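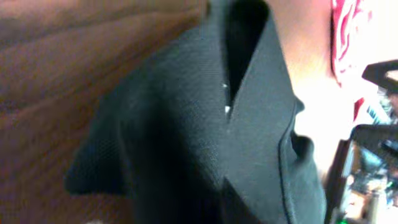

*Folie 1: Dunkles Oberteil, gefaltet*

Begrüßung kurz halten. Thema: Was mit gespendeter Kleidung passiert, nachdem sie im Container liegt. Ich spreche 20 Minuten, Fragen bitte am Schluss.

**Einstieg**

- Frage ins Publikum: Wer hat im letzten Jahr etwas abgegeben? Hände abwarten.
- Sortierstelle Castport vorstellen, vier Tische, ein Lager, eine Rampe.
- Im Juli kamen dort 275 Säcke an. Zusammen 1.851 Teile, die einzeln durch die Hand gingen.

**Was beim Sortieren zählt**

- Zuerst der Kragen. Bei Polohemden und Hemden sieht man dort den Verschleiß am frühesten.
- Dann Achseln, Bündchen, Knopfleiste. Ein fehlender Knopf ist kein Ausschlussgrund.
- Dunkle Sachen brauchen länger. Flecken sieht man auf Schwarz schlecht, also flach auslegen und schräg gegen das Licht prüfen.
- Drei Wege: Laden, Weitergabe an Tralteo, Rohstoff. Die Anteile schwanken stark, keine Prozentzahl nennen.

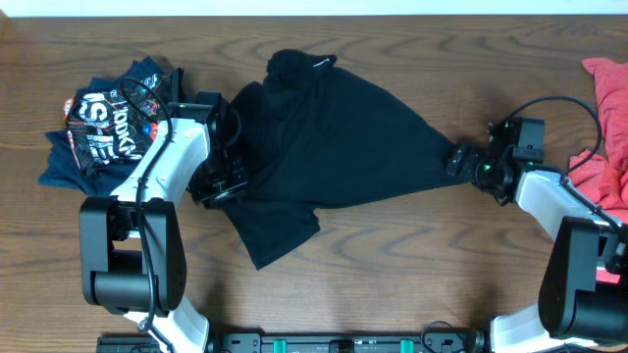 ## Teil 2: Nach dem Tisch

- Ladenware wird nach Größe gehängt, Strick bleibt liegen.
- Tralteo holt einmal im Monat ab, nur gebündelt und trocken.
- Reste gehen an Rakton und werden dort gerissen. Daraus entstehen Putzlappen und Dämmstoff. Muster herumgeben!
- Hinweis von Yareli Serrano aus der Probe: das Wort »Reißfaser« erklären, bevor ich es benutze.

## Schluss

- Bitte ans Publikum: Säcke zubinden, Schuhe paarweise, nichts Feuchtes.
- Adresse der Annahmestelle Magaña an die Tafel schreiben.
- Falls nach Geld gefragt wird: Der Laden deckt Miete und Fahrten, mehr nicht.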